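餐具归置（回收间自动化）

餐具归置，说的是集中洗涤点里把碗、盘、杯按种类分开、按尺寸叠好、送进下一道工序的那一段活。行里也叫“归堆”“上台”，Plosley这边的老同事干脆叫“摆碗”。这一条我写的是用机械臂来摆碗的情形，以及它进了回收间以后人的活怎么变。先交个底：我在Plakside的洗涤点干了好些年，前面一大半时间在台子边上站着，后来才转去管台子，所以条目里的经验多半出自这一个地方，别处的做法不一样的话，欢迎在后面补。

叫法

同一件事名字很多，查资料的时候挺误事。设备商喜欢说“分拣”，可分拣在我们这儿专指把破的、有裂的挑出去，那是另一拨人干的。食堂那头说“收碗”，收碗只到把碗从餐车上卸下来为止。归置夹在两者后面：碗已经卸下来了，还乱着，要让它变得整齐。英文资料里这个词也不统一，我见过好几种写法，索性不列了，列了反而更乱（编辑老师如果觉得非列不可，请自己来）。

另外，“台”和“线”要分开。线是洗碗机那条传送带，我们用的是Riedl的旧机型，一开起来声音很大，说话得凑到耳朵边上。台是线前面那张桌子，碗在台上归好了才上线。机械臂装在台这边，线还是原来那条线，一个螺丝都没动过。

来历

Plakside给好几家幼儿园和小学供餐具，东西是塑料的，颜色鲜，大小杂。小朋友用的碗跟大人食堂的白瓷碗完全是两码事：白瓷碗一套就几个型号，闭着眼睛也能叠；幼儿园的碗每家都有自己的讲究，这家汤碗是蓝的，那家蓝的是水果碗，再来一家把盖子也做成盘子的样子。我接手的时候，目录上在用的餐具有84种，还不算停用了但总有人从柜子底下翻出来还给我们的那些。

午后是最忙的。餐车一起回来，回收间里堆得转不开身，两个人站在台子两头，手不停地抓，抓到后来手指头会发麻。Tiruwork Assefa在台子上站的时间比我还长，她说最累的地方是眼睛，手反倒习惯了，颜色看多了，下班走在路上看见红绿灯都想把它们叠起来。这话我信！我自己做梦也梦见过碗。

换机械臂的事是从招不到人开始谈的。午后这一班时间尴尬，接孩子的人来不了，想做全天的人又嫌钱少，班表上常年空着位子。公司找了Vestiter来做，那是一套带夹爪的机械臂系统，先在台子上试，试好了再说别的。

摆碗台的样子

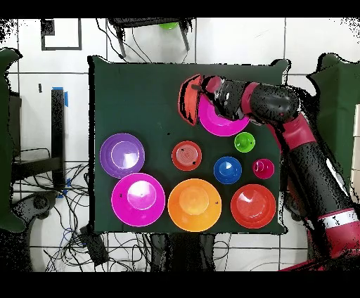

第7卷 第84页

台面铺布这件事，最早是手下人自己想的办法，后来被设备那边采纳了。塑料碗在光板上一碰就跑，夹爪还没合拢，碗已经滑到桌子那头去了；铺一层深色的布，碗老实得多，颜色也显得出来。我们试过几种颜色，白的最不好，碗里反出来的光跟布混在一起，看着费劲。深绿的最后留了下来，品红、橙、紫放在上面都跳得很开，唯一要多看一眼的是那种小绿碗。小绿碗自己偏黄，是青柠那种绿，跟布还是分得出来的，可新来的同事第一天几乎都会在它身上犯一次糊涂。

碗在台上是散着放的，大的靠外，小的在中间，谁也没规定过，是人往台上倒的时候自然形成的习惯：大碗沉一点，拿在手里先放下，小的后放，就落到空当里了。教机械臂的时候这个习惯帮了忙也添了乱。帮忙的是，大碗之间总有间隙，夹爪下得去；添乱的是小碗爱扎堆，挨得太近的时候，夹爪的一边往下伸，另一边就把旁边那只顶开了。

夹取的方式

人拿碗，四个指头在外，大拇指在里，一捏就起来，没人会去想这个动作。夹爪也要捏碗沿，可是它捏住以后碗常常会歪。歪不歪其实不要紧，要紧的是放下去之前得正回来。碗竖着的时候，从上面看过去就是一个长长的椭圆，跟旁边那些圆圆的碗完全不像同一种东西，摄像头要是只认圆形，这只碗就等于从台上消失了。Andri Aebischer负责调这一块，他调了很久。他的办法说起来很土：夹起来以后先停一下，让手腕转一个角度，再往目的地去。多停的那一下，站在旁边看的人都急得想伸手，我也伸过，被他骂了。

盘子比碗难。平盘贴在布上，边沿很矮，夹爪够不着底下。人会用指甲把盘子撬起来一点点，或者干脆把它拖到桌边，让它探出去半截再抄底。机械臂两样都学过，拖到桌边这一招成功得多一些，可有时候拖过了头，盘子就掉地上了。塑料的，摔不坏，但地上捡起来的要重新走一遍预洗，所以每掉一只，管预洗的人都会从门口探头看我们一眼。 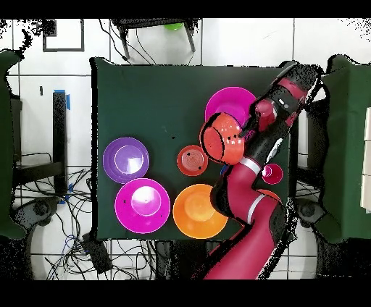 图二 夹爪夹着倾斜的橙红色碗，碗与品红色盘子相叠；左侧为紫色碗和品红色碗

碗落到盘子上，在归置里算一种正经的情况，我们叫它“压盘”。幼儿园有些餐是一碗一盘配着出的，回来的时候最好也配着走，省得到了线尾再去找。人压盘很随意，往中间一搁就行，偏一点也没事，用手掌推一把。机械臂要先知道盘子在哪儿，可手腕一伸过去，盘子就被自己挡掉了一块，看得见的只剩一段边。所以压盘之前它得先把位置记住，再凭记住的位置放。问题在于那张布会皱，有人靠了一下桌子，盘子跟着布挪了一点，它记住的就是老位置了。Jonas Prantl后来在台子边上贴了一张纸，写着“别靠桌”，字写得很大，我们还是靠，站久了腰疼嘛。

还有一件小事也归到这一节里。颜色相近的碗，比如橙的、红的和橙红的，人是靠上下文分的：这车是哪家回来的，我心里有数，橙红的肯定是那家的粥碗。机械臂拿到台上的碗，来路已经没有了，只剩颜色和大小。我们后来改成一车一车地倒，倒完一车清了台再倒下一车，慢是慢了一点，认错的少了。严格讲，这个改动完全是人这边在改，机器什么也没变。我觉得写自动化的条目很少提这种事，所以特意放在这里。

人的岗位变化

这部分我最想写，也写得最没把握。

原来午后班台上站两个人，现在站一个。我们班组一共七个人，装机械臂以后没有裁人，多出来的工时挪到了检验和配送。公司在会上是这么说的，做也确实是这么做的，我不替谁说好话，工资单大家都看得见。可是“没裁人”三个字底下有很多别的东西。Tiruwork去了检验，坐着干活，腰好了不少，可她说检验那边安静得难受，原先两个人在台子两头一边摆一边聊，从孩子聊到菜价，一个下午就过去了。现在台上那个人对着的是一条机械臂，它不聊天。

留在台上的人，活的名字改成了“看台”。看台要做的事：倒碗，清台，把夹爪碰倒的扶正，把它认不出来的挑走，出了岔子按停，记一笔，再让它接着来。听起来轻松，实际上累法不一样。以前是手累，脑子可以放空；现在手闲着，眼睛和脑子得一直跟着，跟久了人会走神，走神的时候偏偏它就要出岔子。我们试过一班看到底，下来的人都说头昏，后来改成一个班里轮着来，轮下去的那个去卸餐车，活动活动。卸餐车原来是最不受待见的活，现在居然有人抢着去，这一点谁也没料到。

工资的事也得写。看台比摆碗多拿一点，理由是要会操作设备。可会操作设备的人是培训过的那几个，当时自愿报名，年纪大些的同事多半没报，觉得自己学不会。后来差别拉开了，心里不舒服的人就有了。Wakana Tanabe那时候代表班组去跟公司谈，谈下来的结果是培训再开一轮，而且改在班上的时间里开，不占下班以后。第二轮报名的人里有好几位阿姨，学得一点也不慢，有一位现在是我们这儿处理压盘处理得最利索的。

培训的内容

培训说是三个下午，中间隔了一阵子，到了第三个下午，头一个下午讲的大半忘光了，所以我们自己又补了一次。内容大体是这些：怎么开机关机，怎么看它停下来是在等人还是真卡住了，怎么把它从半路上领回来，怎么写交接本。最后一项教得最马虎，用得最多。 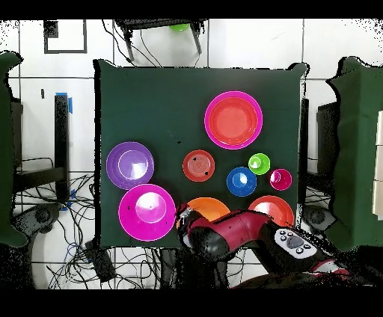 交接本是我管的，我就多写几句。早先的本子只有一栏，写“正常”或者“不正常”，写“正常”的那些页后来一点用处都没有。改过以后要写碗：哪只碗，什么颜色，靠着谁，停在哪一步。比方夹爪降到橙盘左边的边沿上方，旁边紧挨着一只品红大碗，这种位置如果卡了，就要把两样都写进去，光写“盘子夹不起来”，下一班的人会去查盘子，可毛病说不定出在大碗挡了路。手腕上那块白色面板带着灰色的小圆按钮，本子里提到它的时候一律写“腕上按钮”，别写“那个钮”，我们屋里能按的钮太多了，线上有，门口有，热水器上还有。写清楚了，接班的人不用打电话来问。我下班以后接到过的电话，绝大部分都是问“那个钮”是哪个钮。

安全与场地

机械臂的动作不快，可它不看人。我们的规矩是它动的时候手不过桌沿，要扶碗先停机。规矩好写，难守，看见一只碗快要滚下去，手会自己伸出去，这是几十年练出来的反应，跟懂不懂规矩没关系。Andri刚来的时候以为我们是不听话，后来他自己也伸了一次手，就改口了。现在练习时有一条：让碗掉。培训里专门有一段就是看着碗掉下去，不许接，练的人一开始都笑，笑完了还是会接。

地上的线是另一桩。台子底下和旁边要走电缆，黑的蓝的缠在一处，拖地的人最头疼。一般的工位图把线画得横平竖直，真装起来总有一段盘在地上没处去。正式的回收间里后来做了线槽，试设备的地方就随它去了，路过的人自己抬脚。带轮子的椅子最好离线远一点，轮子压上去倒不一定压坏，可线会被带着走，走着走着哪个接头就松了，查起来能查一个下午。

台子的高度也有讲究，原来是按站着的人定的，高个子弯腰，矮个子踮脚，大家都不合适。机械臂来了以后，台子按它的方便又调了一次，看台的人去扶碗反而要伸得更远。这件事反映上去，回话是等下次改造一起动，到我写这条的时候还在等。

说法不一的地方

关于摆碗用机械臂到底省不省事，这里的人意见不一，我把几种都记下来。

Jonas觉得省。他的理由是午后班终于能排满了，以前缺人的时候，他得从早班把人留下来，留一次欠一次人情，到了三月家里事多的时候，谁也不肯留。现在人手够，他排班的表格总算不用涂改液了。

Tiruwork觉得活没有少，只是换了地方。原来在台上出的错当场就改了，现在有一部分会混到后面，到了检验才挑出来，挑的人就是她。她说得有道理，压盘配错的，在台上扫一眼就能看出来，上了线再拿下来要费好几道手。

我自己两头都占一点。机械臂摆大碗很稳，一下午都是那个样子，到了收尾也不会乱，人到收尾的时候肯定是乱的。小碗扎堆、杯子倒着、盘子贴布，这些还是人来得快，快得多。现在的分法是大碗先让它走，剩下的人来收，收的时候它停着。设备那边希望以后全交给它，我没什么意见，只希望到时候有人来问问我们那84种餐具里哪些是真难拿的，别照着目录上的图片猜。目录上那些图片全是正面朝上、一只一只单独拍的，回收间里哪有碗是那个样子的。

容易混淆的条目

自动洗碗线：指台子后面的整条传送带，和归置是前后关系，早就自动了，跟机械臂无关。

破损检验：看裂纹、看变形、看印花脱没脱，目前在我们这里全靠人。

餐车调度：谁家的车先回、停哪个门，归配送管。一车一倒的做法推行以后，调度和归置牵连多了，两边的班长现在隔着走廊喊话。

补充说明

这条前后改过四稿。第一稿我写得很气，因为那阵子台子天天停，Yuk-lan Lo看了说你这写的是投诉信，退给我了。她帮我把叫法那一节理顺了，场地那一节里的线槽也是她提醒我加的。夹爪的型号和控制方式我不写，我不懂，写了也是抄说明书，有懂的同行请另开一条，开好了告诉我，我把链接补到上面去。还有杯子，杯子的拿法和碗差得远，这里几乎没谈，等看台的几位把本子上关于杯子的记录凑齐了再加一节。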